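Guides > Paper and Prints > Flattening a rolled map

Flattening a rolled wall map
2024-01-30

An old sheet map that has been rolled for years will crack if you force it open. Give it a few days.

1. Clear a table larger than the map. Wipe it down and let it dry.

2. Leave the map rolled in the room overnight. Dry paper is brittle, so don't start beside a heater.

3. Brush the outside with a soft, wide brush, working from the centre out.

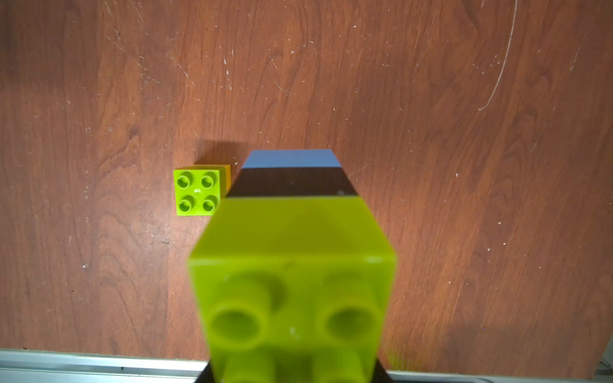
Palesa Baloyi wrote that she skipped the brushing on a county map of Uvedthorpe and pressed grit into the coloured borders.

4. Unroll 100 mm at a time, face up, on clean blotting paper. Stop if you hear cracking.

5. Cover the open part with more blotting paper and a sheet of 300 gsm card. Put small padded weights along the edges first, then the middle.
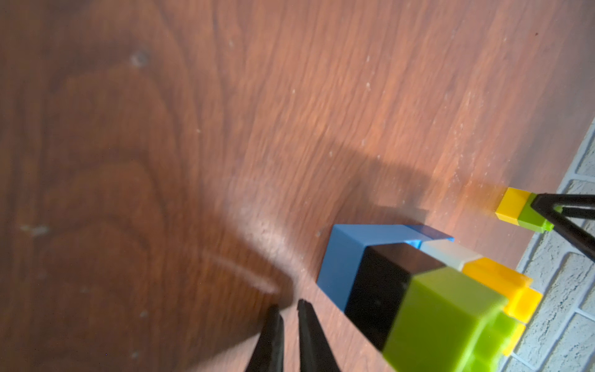 Leave each section overnight before moving the weights along. A Lindqvist school map on linen took me most of a week in August. Don't use tape on tears, even the kind sold for paper. Varnished maps should go to a conservator.

6. Store it flat in a folder, or roll it face out on a tube at least 50 mm across.

Comments (2)

Zuto: Does this work for maps folded into a book?
Beat Auer: Yes, but the folds will still show. Mine did.

Contact | © Gronimia Guides | Back to top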